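Word Help > Usage > Questions and Answers

Can vs. May and Other Everyday Mix-ups: FAQ
April 2015 | By Javiera Troncoso

Is it wrong to ask "Can I leave early?"
No. Older school grammars wanted "may" for permission and "can" for ability. Most editors now accept both. "May" still sounds more formal, so keep it for letters and notices.

Does "can" have other meanings?

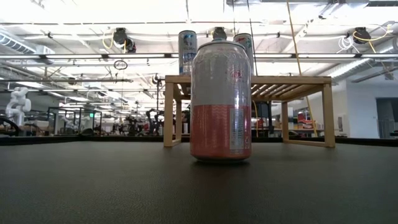

The noun is a separate word with its own history. It comes from an Old English word for a cup or container, while the verb comes from one meaning "to know." As a noun it covers a drink container like the red and pale gray one on the dark tabletop, and in American usage a food container too. British speakers often say "tin" for the food kind. The verb "to can," meaning to preserve food, comes from the noun and has the regular past form "canned."

Is it "cannot" or "can not"?
Use "cannot" in nearly all cases. Two words are fine when "not" belongs to what follows, as in "You can not only read it but print it."

Which is right, "fewer" or "less"?
Use "fewer" with things you count and "less" with things you measure. Distances, sums of money and periods of time usually take "less": less than 40 miles, less than 3 hours.

Do you list regional words?
Yes, if we have 2 printed sources for them. The Villalba list has 13 entries at present.

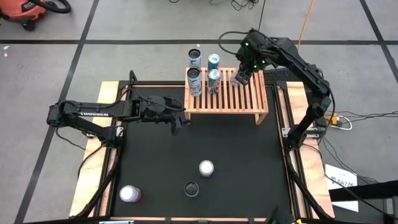

Horacio Domínguez writes that the rule for "fewer" is too strict, and that "10 items or less" has never confused a shopper. He would mark it as informal and leave it there. We have kept the rule for formal writing and added "informal" to the entry.

Can I suggest a question?
Yes. Send it through the contact form with the sentence you are unsure of.

Contact | Copyright Clitodness Word Help | Back to top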